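Setting up and looking after a two-arm box-folding cell

Posted in May by the bench automation desk, Skirwood

Most write-ups of two-arm folding cells make them sound like something you bolt down before lunch and forget by dinner. I have set up one and nursed it since, and I would not put it that way. The cell folds small mailer boxes from flat blanks. It does this well when everything is where it should be. Getting everything where it should be is the job, and it doesn't stay done.

What follows is the order I'd use if I had to do it again. The controller notes apply to Visia 2. If you're on something older, the menus won't match.

Before you power anything

Check the table first. The arms are mounted at its front edge, so any movement in the front rail turns into movement at the gripper, multiplied by the length of the arm. Put a wrench on every bolt in that rail. Ours came with a sticker claiming it had been torqued at the factory. Two of the bolts turned under my fingers.

Then look at the cables. The supplier's drawing shows them lying flat along each link with tidy even spacing, which is a nice idea. In practice the cable over the elbow needs slack, and more of it than you'd think. Move each arm by hand, with the power off, through the deepest reach you intend to use. If the cable goes tight at any point, re-clip it with a bigger loop. A loop that looks sloppy at rest is usually fine. A loop that looks neat at rest will pull on its connector when the arm stretches out.

Anything left over goes in the slotted tray at the front. Don't stuff it. You will be back in there.

Placing the blanks

Keep the flat stock at the back right and the finished boxes at the back left. I tried it the other way for most of a month and the left arm kept passing over the pile to reach the middle. The Chung layout guide says either side will do. I don't believe its author ever ran one.

The guide also says the blanks must be squared to the wall. I used to fuss over that. Now I only care about the top one, and I check the pile again before each run. What does matter is loose strips of cardboard. Pick them out before they travel under a blank and lift a corner.
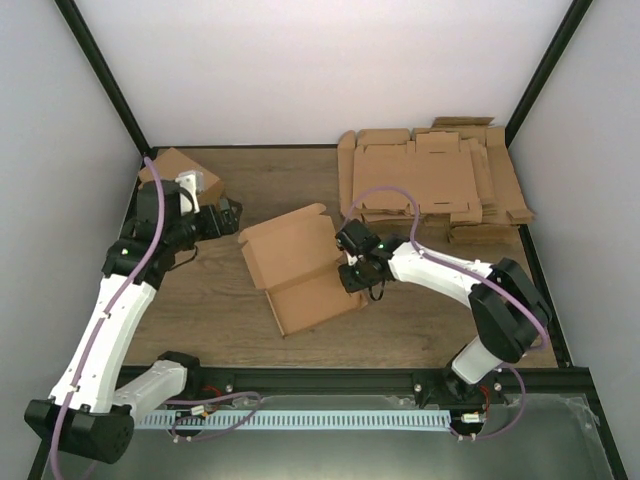
Right gripper against the flap of a part-folded box, flat blanks behind.

Teaching the fold

Teach one crease at a time and run it slowly until you're bored. The sequence I settled on:

1. Bring a blank to the middle and open it out.
2. Hold the base steady with one arm before the other touches a flap.
3. Press the side flap near the crease. Pushing at the outer edge bends the board in the wrong place.
4. Tuck the tabs, then back both grippers off before closing the lid.
5. Move the closed box to the back left.

Step 3 is where you'll lose your afternoon. The default press in Visia is 100, and on our board it left a dent every time. I went down until the flap stopped folding, then came back up a little. Don't copy somebody else's number, including mine. Board varies by batch, whatever the Ulstead sales sheet says about consistency.

When it stops

Error 802 is the one you'll see most. The manual calls it a wrist fault and tells you to return the unit. Before you do, power down, reseat the small connector by the arm's base and start again. That has cleared it for me nearly every time – and the one time it didn't, the plug had worked half out because I'd clipped the cable too short.

A green light on a wrist motor means the motor has power and is talking to the controller. It does not mean the arm knows where it is. After any hard stop, send both arms home before you resume.

Regular care

Wipe the gripper pads at the start of each shift. Cardboard dust builds up and the grip gets vague. Every 100 boxes, stop and look at the fold on the last one against the first one you kept. If the corner has crept, check the rail bolts before you touch the program. I have reprogrammed my way around a loose bolt and then had to undo all of it.

The suppliers also sell an automatic recalibration add-on. I ran the trial and went back to the wrench.

Related
Choosing gripper pads for coated board
Visia 2: saving and restoring taught positions
Cable clips that survive a moving elbow
Do you need a second arm?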